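Stumwood Football Club
Minutes of the supporters' meeting, May 19, 2021

1. Apologies
Received from the usual members, and from the goalkeeper, who was not asked to apologize but did so anyway.

2. Season review
The team finished sixth. The manager's report blamed the wind, the referee and the away pitch at Skudo, which he described as "a rumor of grass." The 5-0 home loss to Magyar was noted. A motion to un-note it failed.

3. Attendance
Best gate of the spring was 738, against Nenia. The chair asked that the figure be read twice.

4. Away travel
The bus seats 27. Up to 6 more have been standing, and this will stop before the insurer hears of it. Bookings for the August opener go through the club shop. 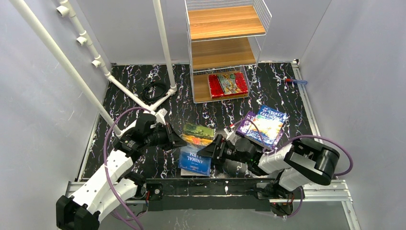

5. Captaincy
The manager will name a captain when he is ready. Members asked when that might be. He was not ready to say.

6. Any other business
The half-time pies were raised again. Deferred again.

Meeting closed when the bar opened.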